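Lollomen Community Library -- Frequently Asked Questions: Membership and Borrowing

Who may join?
Membership is free to any resident or ratepayer of the Lollomen district. Proof of address is required.
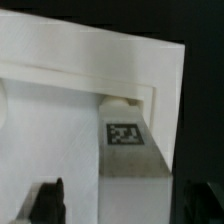 Applicants under 16 must have the form signed by a parent or guardian.

How many items may I borrow?
Members may hold 106 items at one time, including magazines and audiobooks. The Tôn local history collection of 2,934 titles is for use in the reading room only.

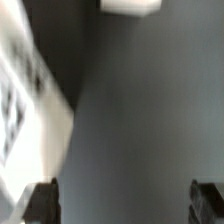
Padmavathi Kartha wrote to ask whether pages from that collection may be photocopied. They may, at the Enquiries desk, subject to copyright.

Are overdue fees charged?
No. Borrowing is suspended until the item is returned -- or paid for, if lost.
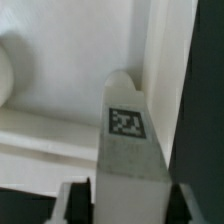 Renewals may be made twice, by telephone or through the online catalogue, unless another member has placed a hold.

May I book the meeting room?
Yes. The Clekar Room seats 200 and closes at 9 pm.

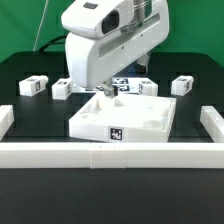

Hema Kurup asked if bookings could be carried over to the new year. All bookings lapse in December and must be lodged again.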